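Tickets, seats and everything else people email me about

I run the front of house and the inbox for Galloline, which puts on plays and small musicals at the Hillska Theatre. Most of the emails I get are the same handful of questions, so I've finally typed up the answers. If yours isn't covered, write to me anyway, I don't bite.

How do I get the member price?

Log in before you choose your seats. That's the bit people miss! The discount comes off at the seat map, and if you log in at the payment page it won't go back and fix the total. If you've already paid full price, forward me your confirmation and I'll refund the difference to your card. Please don't cancel and rebook, you'll probably lose your seats in between.

What is the membership, anyway?

It's $39 for the season and it covers you plus one guest at every show. You get first go at tickets, the member price, and a free drink on the first Wednesday of each run (beer, wine, or the fancy ginger thing that I drink far too much of). It runs from whenever you join until the end of May, so joining in autumn is a bit of a waste of your money and I'd hold off until the new season is announced.

My promo code isn't working. What am I doing wrong?

Usually it's a space at the end, because you've copied it out of the newsletter. Type it in by hand and try again. Codes are also tied to one show each, so the code for Cakatix won't do anything for the Christmas concert. And you can't stack a code on top of the member price. Sorry. I've asked.

What's Cakatix about? Is it all right for kids?

It's a new musical by Reiko Wada, set over one very long night in a country town, and it's funny and loud and then quite sad for a stretch in the second act. There's some swearing and one gunshot sound effect.
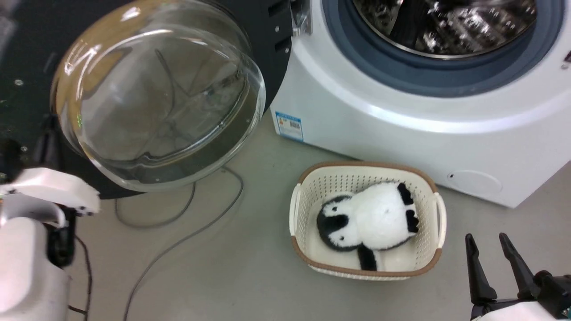
I'd say 12 and up, but you know your own kids. My niece is nine and she was fine with everything except the kissing. If you're on the fence, come to the matinee, which has the house lights up a touch and a more relaxed feel about people wriggling or popping out to the foyer.

How long does it run?

Two and a half hours with the interval. Evening shows go up at 7.30 and we do try to start on the dot.

What happens if I'm late?

We'll let you in at the first proper break, and you may have to stand at the back until interval. There are two songs in Cakatix where we can't open the doors at all, so you could be stuck in the foyer with me for a while. I'm decent company – bring a crossword.

Where should I sit?

Everyone asks this one and I have strong feelings. The theatre only has 100 seats, so there's no truly bad spot, but row C on the left is my favourite, and the back row is better than you'd think for anything with dancing in it. Row A is very close. You will be looked in the eye by actors. Some people love that and some people really, really don't.

Can I swap my tickets for another night?

Yes, up to 3 hours before the show, as long as there are seats left on the night you want. There's no fee for members and it's $2 a ticket for everybody else, which just covers what the booking system charges us. Email is quickest. If you ring in the afternoon you'll likely get the machine, as I'm usually up a ladder or counting the bar float. 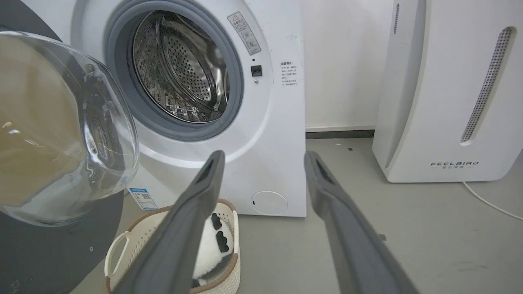
Swaps only work within the same show, mind you. If you want to move from one production to a different one, I'll turn your tickets into a credit and you can spend it on whatever you like for the rest of the season.

Is there somewhere to eat nearby?

Araújo is on the corner and they do a pre-show plate that comes out fast. Show your ticket and they'll take a little off the bill. Book ahead on weekends, and tell them what time your show goes up so the kitchen knows. We've got chips, chocolate and cheese toasties at the bar, but I wouldn't call it dinner.

Is the theatre wheelchair accessible?

It is. The ramp is on the lane side and there's an accessible toilet off the foyer. The wheelchair spaces can't be booked online yet (I know, I'm working on it), so email me and I'll set them aside for you with your companion seat, which is free.

Do you sell tickets at the door?

If there are any left, yes, from an hour before the show. Card or cash. I keep a waiting list on sold-out nights and most people on it do get in, so put your name down and have a drink.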